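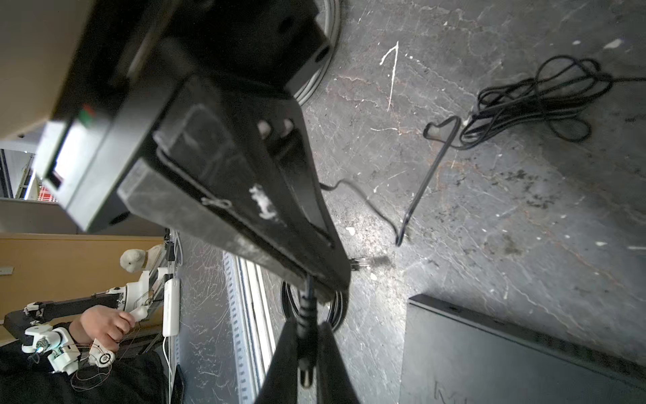
Open Day at the Zistville Workshop

September 5, 2019

Members who signed up for the summer visit got to see the two-arm robot cell at Onell up close. We had 17 people on the list and 15 made it, which was a good number for the space. The shop is at the back of the old Naidoo building, and parking is on the street.

The visit began with a short talk on how the cell is used. It is a lined enclosure with two arms bolted to an aluminum rail along the front. A person works the arms by hand, using a jointed controller at a desk, and the motions are recorded so they can be used later for training. The project is called Tastutness. It has been going since February, and the log stood at 1,142 recorded runs on the morning we came.
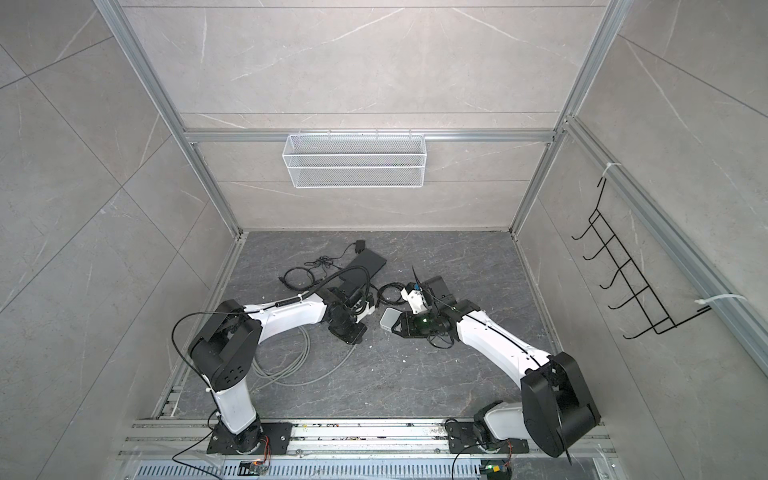 Most of the recorded work so far deals with small electronics and cables. The staff picked these on purpose. A block is easy to grip and stays where you put it. A cable bends, rolls and catches on whatever is next to it, and the person at the controls has to plan for that. We were told that new operators spend their first week on cables and little else.

Both arms are used together on many of the tasks. One holds an item or moves it out of the way while the other does the fine work. Several of our members asked why the grippers are brought so close to each other. The answer was that passing a part from one side to the other is one of the skills the group wants to record, and it can't be done from a distance.

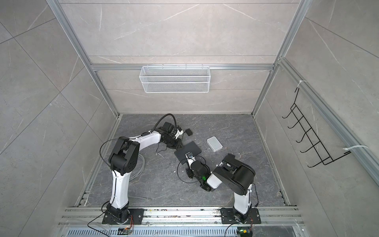
Visitors were then given turns at the controls, seven minutes each. Most people had trouble judging depth at first and closed the gripper too early. Moving slowly helped. The operators suggested resting the elbow on the desk and making small corrections from the wrist, and that was the most useful tip of the day.

There were questions about cost, which the shop did not want to discuss, and about safety. Hands stay out of the cell while the arms are powered, and the rule applies to staff and guests alike.
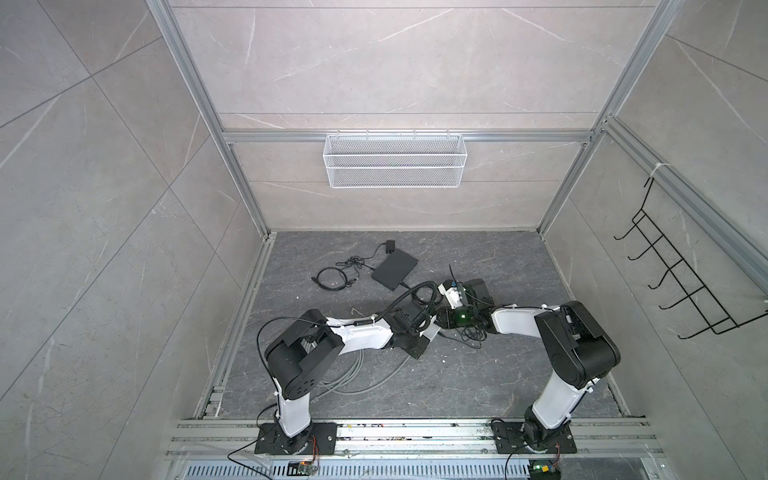
2 min read

The second half of the visit was a talk about upkeep. Cable routing takes more time than we expected. Each arm carries its wiring along the outside of the links, and a cable tied too tight will limit how far a joint can turn. The shop checks the ties at the start of each shift and replaces any that look worn.

Onell plans to hold another open day in February. Space will again be limited, and members who were on the list this time but could not come will be offered places first. To be added, write to the newsletter desk with your name and member number.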